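4. Results

4.1 What the regulars heard when the tour moved

The Sultico tour gave us a rare chance to follow one band, one set list and one sound crew through two very different buildings. The Istcombe date was played in a seated theater with a carpeted floor and a deep balcony. The Werkgate date went ahead in a standing hall with bare walls and a low stage. Same songs, same order, same front-of-house engineer, and yet the people who came to both shows talked about them as if they had seen two bands! We find this fascinating, and the rest of this section tries to say where the difference came from.

We collected 236 completed surveys across the two nights, 196 of them from people who held a ticket for only one show and the rest from people who went to both. The second group is small, but it gave us the richest answers by far. Many filled the comment box and carried on down the margin.

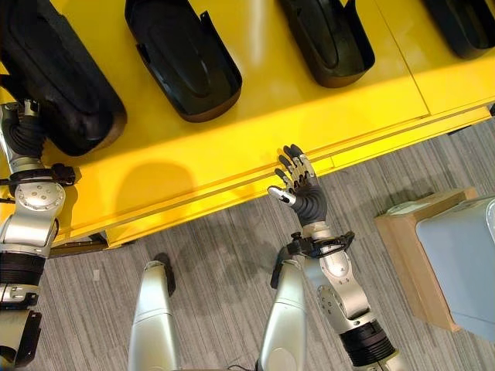

Low end came up again and again. At Istcombe, listeners close to the stage described the kick drum as "dry" or "tight," while those under the balcony called it "far off." At Werkgate the same drum was "in my ribs" (a phrase that three people used without having spoken to each other, as far as we know). Oduor Kashindye, who mixed both nights, told us he had pulled the bass guitar down at Werkgate by the second song and left it there. Fans of heavy music clearly notice such choices, even when they have no technical words for them.

Vocals went the other way. The theater audience could follow the lyrics, and several people wrote down lines from the one unreleased song. In the standing hall hardly anyone could quote it, though they remembered the riff well enough to hum it for us in the lobby. Sang Ung transcribed those hummed versions, and they agree with each other to a degree we had not dared hope for.

4.2 Singing along

Crowd singing was the part we most looked forward to measuring, and it did not let us down. Our two room microphones picked up the audience in every chorus on both nights. In the seated room the singing began late, usually on the second line, and grew as the chorus went on. In the standing hall it began before the band came in.

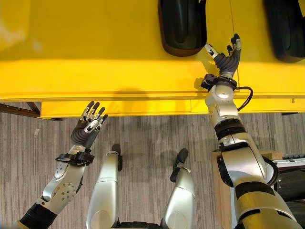
It would be easy to put all of this down to seats, but the support act complicates the story. Kaijage opened both shows with a short set that few people knew, and the theater crowd sang back their wordless closing part more loudly than the standing crowd did. Marwan Jaber suggests that people in a quiet room hear a simple tune sooner and pick it up faster. We like this idea a lot and would love to see it tested with more opening acts and in rooms of other shapes. We compared the levels for each chorus song by song, setting the seated room against the standing hall.

Figure 3. Three black molded trays on a yellow table, one of them gripped by a robot hand. 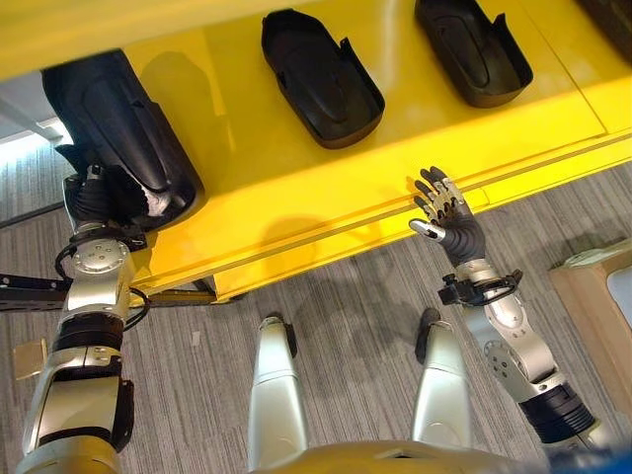

4.3 Leaving and staying

We also asked when people left. At Istcombe, 51 respondents said they stayed in their seats through the house music after the encore, talking to strangers in the same row. At Werkgate most went straight to the merch table or the coat check, and the talking happened in line. Both groups rated the night highly, and both named the encore as their favorite part of the evening.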